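Itum Planner, versión de septiembre: mi opinión tras 17 tareas de cocina

Llevaba tiempo peleándome con Tusum (lo quiero mucho, pero configurarlo es un suplicio) y al final me pasé a Itum para planificar movimientos en mesa. Lo he usado con utensilios, comida y bandejas, que es donde a mí se me atascaba todo.

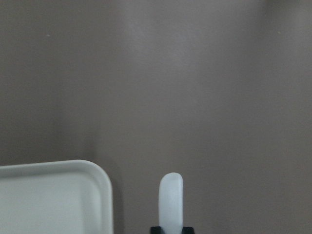
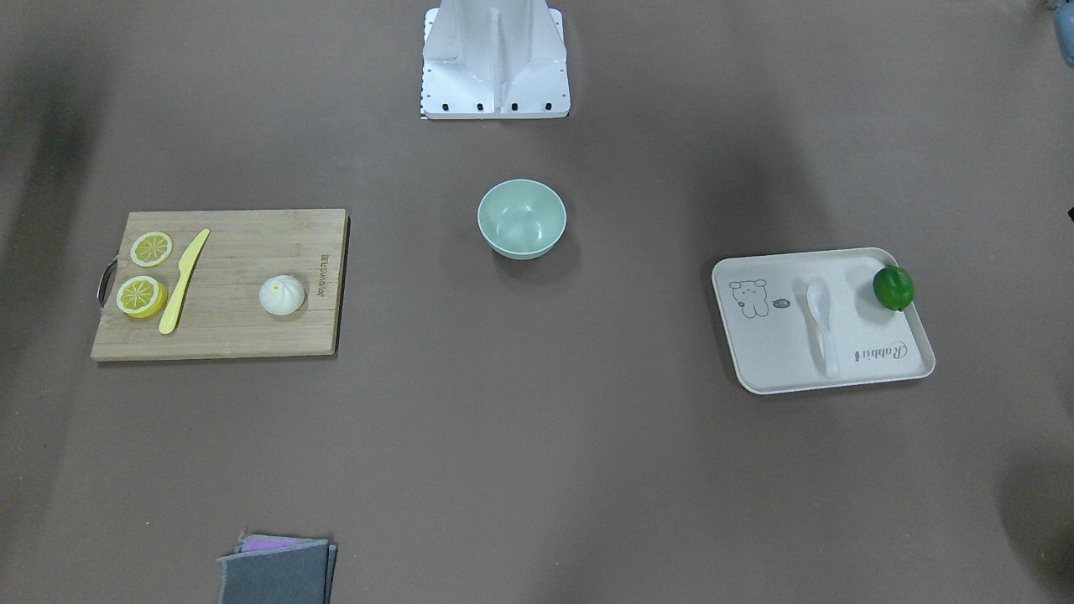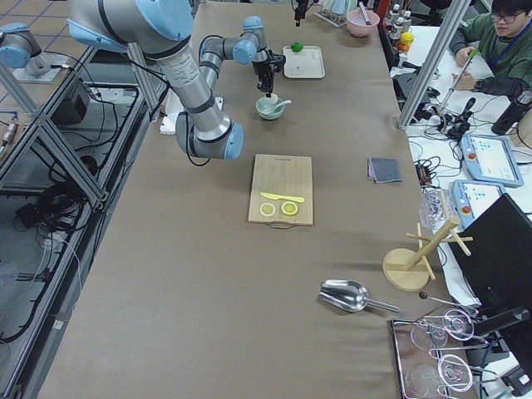

En las tres sale una bandeja blanca o blancuzca, y esas bandejas son mi prueba de fuego para la percepción: superficie lisa, poco contraste dentro y un borde bajito que muchos detectores se comen. Itum lo saca bien con el módulo Ivine activado — sin él, el contorno baila que da gusto.

¿Hace falta una GPU dedicada para usar Itum?

Para planificar basta con la CPU; la GPU solo la pide Ivine, el módulo de percepción.

Lo que más me ha gustado es el visor de trayectorias. Arrastras la línea de tiempo, ves dónde se acerca demasiado la muñeca a un cuenco y corriges el margen ahí mismo, ¡sin recompilar nada! En mi equipo, una replanificación completa tarda 253 ms y la primera carga del modelo 729, y con eso voy sobrada.

Lo malo: el importador de Afolabi me perdió dos veces los límites de las articulaciones y no avisó (menudo susto). Y el registro de eventos se corta al llegar a 1,000 líneas, así, sin opción de ampliarlo. La documentación en español va por detrás de la inglesa, aunque se entiende.

Le pongo un notable. Si arreglan el importador me lo quedo del todo; de momento sigo guardando Tusum instalado por si acaso.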